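Notes from the Cernwood visit, 8/17/21

I went to the open day at Cernwood, the old textile mill by the river, mainly to see the Mullico floor. Mullico prints sheet metal. They took over the ground level of the mill after the last carpet company left, and they open it to visitors once a year. I paid nothing to get in and stayed until they started closing the doors.

Parking was in the field behind the mill, a five-minute walk on gravel. Visitors went in at the loading dock and signed a sheet, and we were given earplugs and clear glasses. The group I was put in was led by Poonam Sachdeva, who runs the finishing line. She talked fast and answered every question, including several from a boy who wanted to know what would happen if he licked the powder coat. (She said not to.)

The tour starts where the blank sheets come in. Steel is stacked on pallets near the dock and moved by forklift to the punch press. The press on show was a Hattori, bought used, and they ran it for us on one sheet. It is loud even with earplugs. The small round slugs fall through to a bin underneath and are sold for scrap. Sachdeva said a full bin weighs more than 300 pounds and that it gets emptied twice a shift.

From there the sheets go through a wash and into the coating booth, which we saw through a window. The base coat is white for nearly everything. After that comes the oven, set at 400 degrees. We walked the length of it on the outside and it was hot enough that people took off their jackets.

Printing was the part I came for. The pattern is put on after the base coat has cured, using a transfer film that is pressed to the sheet and heated again. The film is bought in rolls from Ikix. Most of the orders are wood grain and stone for elevator interiors and store fixtures. Plaid is a smaller line but it has been selling, and there was a whole rack of it in three color sets. Lining up a plaid from one sheet to the next is slow work. A stripe that is off by a little shows right away at the corner, and a flat color or a stone print hides that kind of mistake. One man at the inspection table had two sheets butted together and was checking the stripes with a steel rule. He let us try. I was sure mine lined up and he showed me that it didn't.

Perforated sheet costs more to print than plain sheet. The film has to be opened up at the holes, and the edges need to be cleaned. The smallest order they take is 50 sheets. Last year they shipped 3,000 sheets of the perforated kind, and Sachdeva expects more this year.

Red, black and white plaid on perforated panels, with a black hook rail across the back:
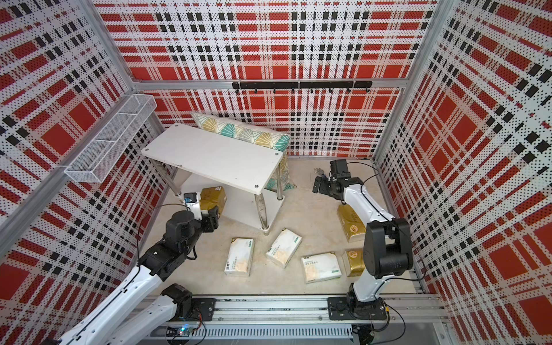
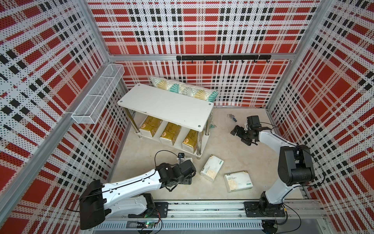 I asked about fading. The answer was that the red goes first in direct sun, and that they tell customers to keep it indoors. They have test pieces on the mill roof to see how long each color holds, but the stairs were closed to visitors, so I didn't get to look at them.

The last stop was the seconds room, where scratched and misprinted sheets are sold by the piece. It was cash only, which was not on the flyer. I bought two small offcuts of gray stone print for the wall behind my workbench and carried them back across the gravel wrapped in cardboard. One has a dent in the corner that I plan to trim off.

Coffee was free and the sandwiches had run out by the time our group was done. The restroom is at the far end of the building, past the office. If you go, wear closed shoes, as they turned away a couple in sandals at the dock.

They also plan an evening tour in September for people in the trade. Sign-up is at the front office.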